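Thread on fitting out the bench space, as a few of you asked what we went with for the worktop.

We looked at three options. Steel was too cold to lean on and the laminate sample from Plarkover marked within a day. We ended up with butcher block from Graduren, ordered in August.

It came to 1,290 delivered. The whole room budget was 3,193, so the top took a fair bite out of it. I'd still spend it there again.

The strips vary from blond to a darker tan. If you want an even colour, ask to see the actual piece before you pay. We didn't mind either way.

Oil it before anything goes on top. We gave ours two thin coats and left it overnight. Joly sell a decent oil and one tin did the lot with some left over.

Small things go on a raised shelf in the far left corner. Black perforated metal, on legs. It wipes down easily.
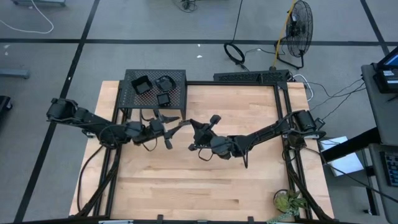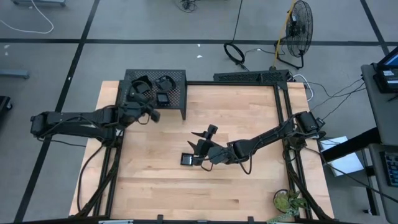 Next, upkeep. Dry cloth at the end of the day, damp one if there's a mark, then dry it again. Don't leave a wet mug on it. Ask me how I know.

Scratches come out with fine paper, going with the grain, then a dab of oil. I've done it twice and each time took 14 minutes.

Someone asked about Skarkari tops. I priced one up and the wait was 19 weeks, so we didn't go further. They may be quicker now.

Storage under the bench is the bit we still haven't sorted. Drawers are dear and open crates collect dust. If you've got a set of drawers you like, send me the make and the depth.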